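Give the Kids a Second Sport
Mar 4, 2019

I love youth hockey season in Makidbridge, and I love it even more when it ends! Come April, half the kids on our 13-and-under team pick up a lacrosse stick or a glove, and I wish every one of them would.

The Zorton league now sells a spring program that runs straight through to summer, 2 nights a week plus travel to Pratelholm. The coaching is excellent. I've watched it and I'd happily lace up myself. But a kid who has skated since September has already had a full season, and a new game wakes something up in them – new feet, new teammates, a new way to be bad at something for a while (and laugh about it).

My daughter spent six years in goal before she tried track at Lambrechts Field. She came back to the crease quicker, louder and hungry to play. 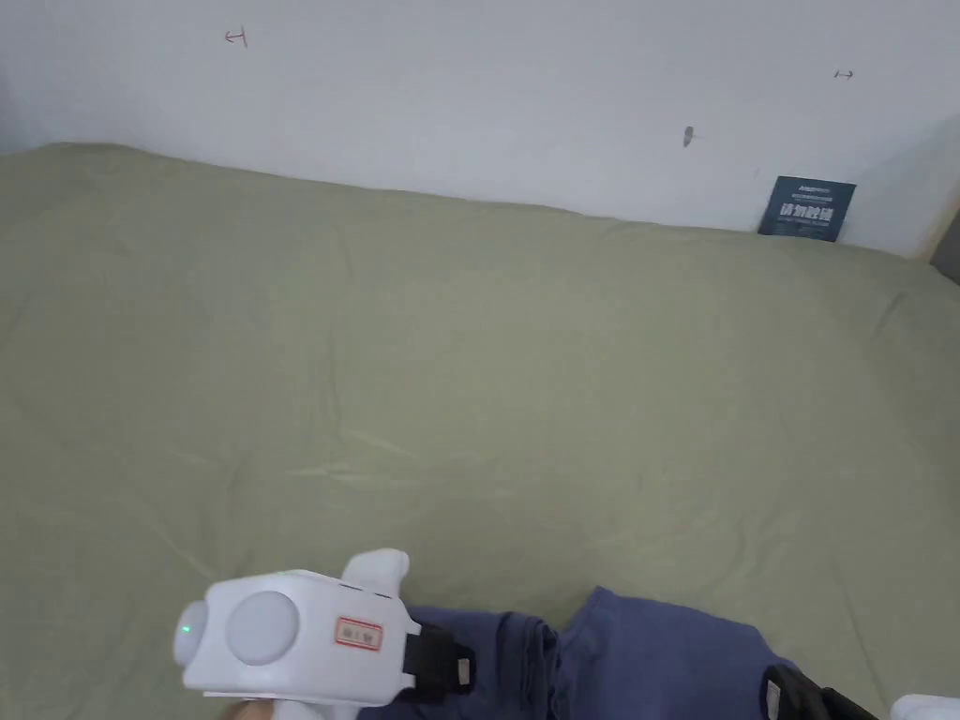 So if your skater asks to try tennis, say yes! Borrow a racket. The rink will still have ice in the fall, and I'll be there by the glass with a coffee, yelling for all of them.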